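# Teaching a hand to be gentle

By November the team at Mistdale had 1,395 recordings of a robot picking up stems, and Assunta Sala could tell you what was wrong with most of the early ones. "Too tidy," she says, laughing. "Every stem stood up straight and waited for us!"

So they made it messier, and that's when the work got really interesting. Each example starts with a person steering the arm by hand, slowly, through a tangle of greenery, while a small camera at the gripper records the whole approach. The learning system, Flirnell, studies those runs and tries to work out its own way in. Forty in a morning is a good pace. The target is 2,000.

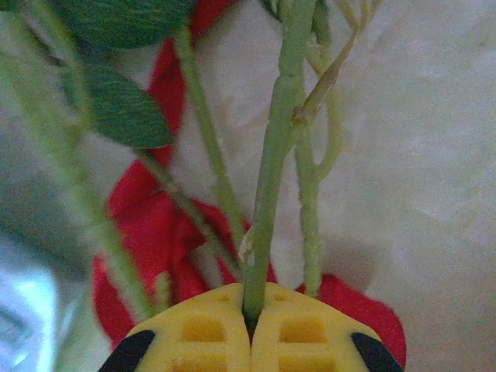 *Gripper's-eye view: yellow fingers closed on a thick green stem, with thinner ones crossing close by.*

Sala still does the first run of the day herself, and she keeps the fumbles too. A missed grasp, she reckons, has plenty to teach.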